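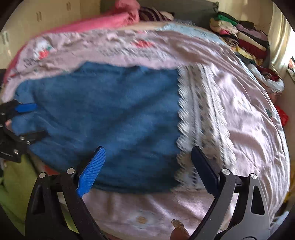 # Narau hand-generator signal lamp, second pattern

Hand-cranked signaling lamp in a pressed steel case, with canvas carrier, crank handle and spare bulb tin. The lamp was issued to observation posts and small coastal detachments that could not count on a supply of dry batteries. It produces a narrow white beam for Morse by day or night, and takes a slip-on red filter for short-range night work.

The Narau lamp exists in two patterns. The first has a fixed crank and a riveted lens ring. The second, offered on this page, has a detachable crank stored in clips inside the lid, a threaded lens ring, and a sealed bearing on the drive side. Parts are not interchangeable between the patterns, with the exception of the bulb and the filter.

## Construction

The case is in two halves joined by a hinge at the rear and a toggle catch at the front. The lower half holds the generator and gear train. The upper half holds the reflector, bulb holder and key. A rubber gasket runs along the joint. On most surviving lamps this has hardened and no longer seals, and we do not replace it unless asked, as the original is marked with the maker's stamp.

The generator is a permanent-magnet type with 2 field coils wired in series. Drive is through a steel first gear and a fiber second gear. The fiber gear is the part most likely to fail. It was chosen to keep the noise down, and it does, but it absorbs oil and swells. Lamps that have been drenched in machine oil by a well-meaning owner will turn stiffly or not at all.

The reflector is silvered brass behind flat glass. Light re-silvering marks are common. The key is on the right side of the case, operated with the thumb of the holding hand, and interrupts the bulb circuit only. The generator continues to turn under no load when the key is up, and the operator feels this as a slight drop in resistance at the crank.

## Markings

Lamps of this pattern carry a maker's plate on the underside of the case, fixed with drive screws. The plate shows the pattern number, a serial number and an acceptance stamp. A second serial number is struck on the inside of the lid. On a matching example the two agree. Mismatched lids are frequent, since depots cleared damaged lamps by swapping halves, and we state in the listing for each lamp whether the numbers match.

The canvas carrier is stamped on the inside of the flap in black ink. The stamp washes out. An unstamped carrier is not necessarily a reproduction, and the better test is the buckle, which on original carriers is stamped sheet metal with a folded tongue. Reproduction carriers use a cast buckle.

## Operation

1. Open the lid and remove the crank from its clips.
2. Close the lid and fasten the toggle.
3. Seat the crank on the square shaft and turn the locking collar a quarter turn.
4. Hold the lamp by the side strap with the sighting tube toward the receiving station.
5. Turn the crank clockwise at a steady rate until the bulb is fully lit with the key pressed.
6. Send with the thumb key.

Do not turn the crank counterclockwise. The pawl is light and will jump.

The beam is narrow, and aim matters more than output. With the sighting tube correctly collimated, the lamp can be read by eye at 2000 meters in clear daylight. Range at night is greater. The filter reduces it considerably.
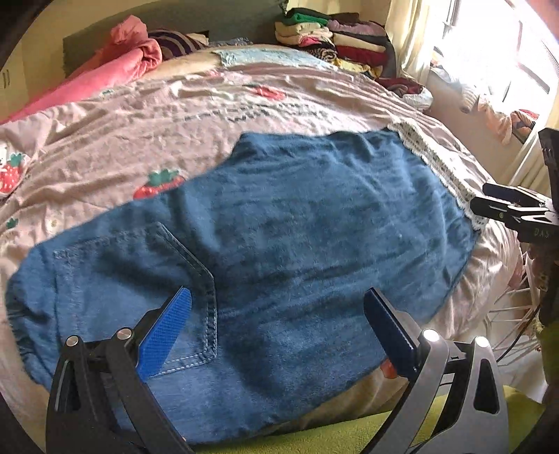 ## Condition and grading

Every lamp is opened, cleaned and run on the bench by Bent Stougaard before it is listed. Grades are as follows.

| Grade | Case and finish | Mechanism | Numbers |
|---|---|---|---|
| A | Original paint, minor edge wear | Runs freely, bulb lights fully | Matching |
| B | Original paint, chips or surface rust | Runs freely, bulb lights fully | Matching or mismatched |
| C | Repainted or heavily worn | Turns, output weak or uneven | Matching or mismatched |
| Parts | Any | Seized or incomplete | Any |

Grade A lamps are scarce and are usually reserved before they reach this page. Grade C lamps display well and are sold as non-working, even where the bulb glows.

We do not repaint. Lamps that arrived with a later coat of paint are left in it, and the listing says so.

## What is included

- Lamp with detachable crank
- Side strap, original or replacement as stated
- Red filter
- Spare bulb tin (bulbs are modern equivalents — original bulbs are sold separately when we have them)
- Canvas carrier, Grades A and B only
- Printed copy of the operating card

## Care

Clean the case with a dry cloth. The paint is thin and lifts with solvents. The steel gear takes a single drop of light oil on the bearing, applied from the drive side with the crank removed. Keep oil off the fiber gear. Turn the mechanism for 10 seconds every few months to stop the grease from setting.

Remove the bulb for long storage. Store the canvas carrier separately and dry, as damp canvas will rust the case at every point of contact.

## Shipping

Lamps ship from the Stimside counter on Monday. The magnets are shielded by the case and the parcel is not subject to magnetic goods handling. Buyers outside the country should check local rules on import of military surplus before ordering. Returns are accepted for any fault not described in the listing.
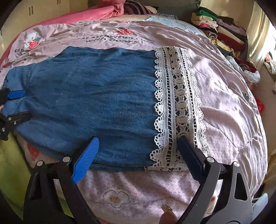 *Text: Vibeke Juhl. Bench notes: Bent Stougaard. Vosar Surplus & Signals, Stimside. Page revised in February.*

## Notes on the sighting tube

The sighting tube is often missing, and its absence is easy to overlook because the bracket looks complete without it. It is a plain brass tube with crossed wires at the front and a pinhole at the rear, held by 2 screws. Replacement tubes made by Sveinbjörnsson fit the bracket without alteration. They are slightly brighter in color than the originals and unmarked.

To collimate, set the lamp on a firm support facing a wall at dusk, light the bulb and center the beam on a chalk mark. Loosen the rear screw and move the tube until the crossed wires fall on the mark, allowing for the height of the tube above the lens. Tighten the screw and check again, as the bracket shifts a little under the screwdriver.

Orestis Lambrakis has supplied a correction to the earlier version of this page, which gave the front screw as the adjusting screw. The front screw is a pivot and should be left alone.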